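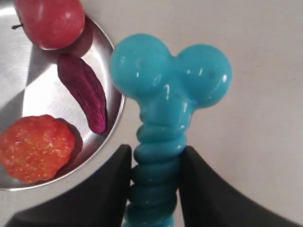

Clitton Clinic Notes: August

Hi everyone! August already, and the walk-in side of the clinic has been busy, mostly with bug bites and sore ears (swim season, of course). I wanted to catch you up on a few things before the school physical rush starts.

First, the evening hours. We're now open until 8 p.m. at the Clalstead office, and nearly 50 of you came by after work in the first couple of weeks. I love seeing that waiting room full of people who didn't have to skip lunch to get there!

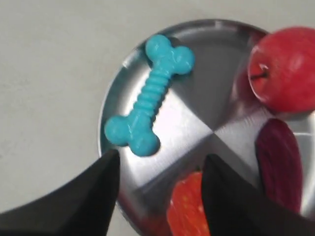 A turquoise toy bone on a round steel plate.

If you need a school or sports physical, please book it now. Bring the form from the school, your child's shot record, and a list of any medicines they take. Plan on 2 visits if a lab test is needed.

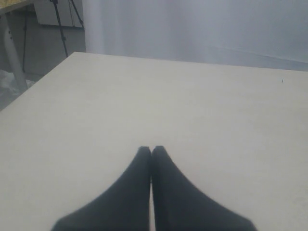

New check-in at the front desk

We've switched to Clostness for check-in, so you can fill out your paperwork at home the night before. The link comes by text. If you'd rather have a clipboard and a pen, just ask (I'm a clipboard person myself).

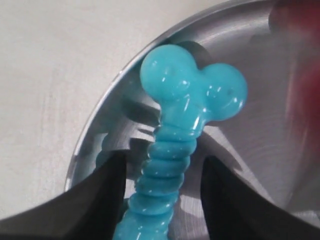
Su
Nurse Manager, Clitton Clinic

One more thing from me: flu shots. Our first order is 200 doses, and I'll send a note when they get here. Call the desk if you want to be on the list, and tell them which office is easier for you.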